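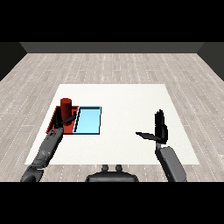 Roya Ranjbar wants to know why I'm still filling in a checklist when none of it can fall on my foot yet. Fair question, and she did ask it nicely. My reply is that the sim runs the same code the real arms in the shed will get, so I'd like the bad habits out before there's a motor attached.

10/30/22
By Tahmineh Salehi

Pre-run checks, can and trays job, build 144

1. Trays side by side, red left, blue right. OK. The edges nearly touch, and I'd like a bit more room there for the thumb.

2. Can upright in the red tray with the hand closed on it. OK. I had it spawning a hair above the tray back in May and it used to topple on landing. Fixed by setting the height by hand, so don't touch that number!

3. Left hand grips low on the can. OK with a comment. Low is good for lifting but the thumb sticks out towards the blue tray, and on the real bench that's where I'd expect a knock. Try a slightly steeper wrist.

4. Right hand parked open, well clear of the trays. OK. It does nothing in this job. I've still left it powered in the settings, which I keep meaning to change – if it isn't working it should be locked.

5. Joint limits loaded from file. OK. Check the date on the file as well, I once ran a whole evening on the old one.

6. Stop key tested. OK, tested 4 times, twice with each arm moving. Space bar only. In the shed it'll be the big Prerner button on the end of the bench, and that needs its own line on this sheet once it's wired.

7. Speed cap on. FAIL, then OK. The cap had gone back to default after the update (typical). Set again and saved. Please read the value off the screen, the tick box lies.

8. Log recording. OK, run 2262. Notes go in the Stalness folder, same as ever.

9. Walkway round the bench clear. Not applicable in the sim, left on so we get used to seeing it. The shed version currently fails because of my bike.

Still to do before anything real gets switched on: fuse for the left arm supply, cable clips, somebody other than me to read this through. Roya, that's you, bring a pen.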